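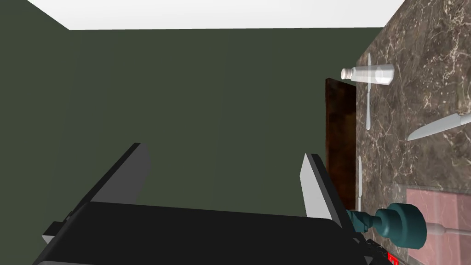 Skarnulbridge Clean River Campaign – Banner and Placard Group

Making a banner at home: tips from our members
Collected by Firdevs Gökçe. Last changed July 3, 2021

Many people have asked us how we make the banners for the river walk. We do it at home, with ordinary things. I have written down what works for us.

The cloth
An old cotton bed sheet is the best. Wash it once without softener, as softener makes the paint sit on top of the cloth. Iron it while it is still a little damp. A single sheet is enough for two people to carry. If you want a banner for five people, sew two sheets together with a flat seam and keep the seam away from the letters.

The words
Choose few words. Elfriede Harms, who has made banners for longer than any of us, has a rule of four words, and I follow it now. My first banner had a whole sentence from our leaflet and it could be read only by the people who were holding it.

Draw the letters with tailor's chalk. Begin with the middle letter and work to both sides, then you will not run out of cloth at the end of the line. For straight letters, snap a chalked string against the sheet. Leave a hand's width free at each edge for the hems.

The paint
We use leftover emulsion wall paint. Put a little water in it, as much as you would put milk in tea. Dark blue and dark red can be read from far away. Yellow cannot, except on black cloth.

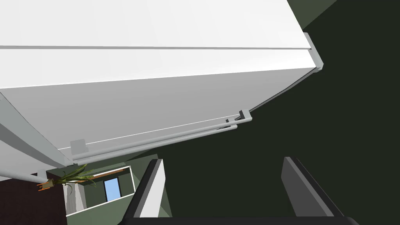 Before you start to paint, put an opened bin bag under the whole sheet, and tape it to the floor at the corners. Paint goes through cotton more than you expect. Newspaper is not good for this, it sticks to the back and comes off in small grey pieces for weeks. Paint the outline of each letter with a narrow brush first and fill it with a wide one.

Rinse the brushes in cold water at once. If you need to stop for lunch, wrap them in cling film and they will stay soft until you come back.

Poles and wind
Sew a wide hem on both short sides and push a bamboo cane or a broom handle through it. Close the top of the hem with some stitches so that the pole cannot come out. For wind, cut small half-moon flaps between the words – Lyle Pettigrew cuts them 5 cm wide – and do not cut them through a letter.

Placards
Use strong cardboard, two pieces, with the stick between them. Wood glue holds well, but leave it a night under heavy books. Cover the front with clear tape if rain is coming. Please round the corners with scissors, at children's eye height they are quite sharp.
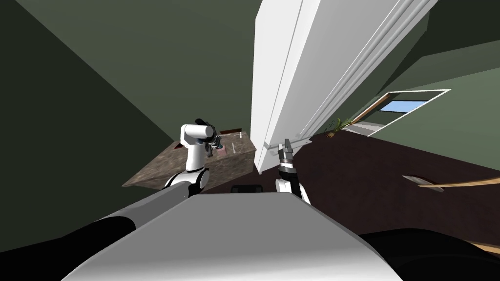
Can I wash a banner and use it again next year?
If the paint was emulsion, you can wash it by hand in cool water after it has dried for a week. Do not wring it. Dry it flat and roll it round its pole, with the painted side outwards. Folding makes cracks in the letters.

If you have sheets to give away, Salamatu Mahama collects them until the end of April each year. Fitted sheets are also welcome, we cut off the elastic.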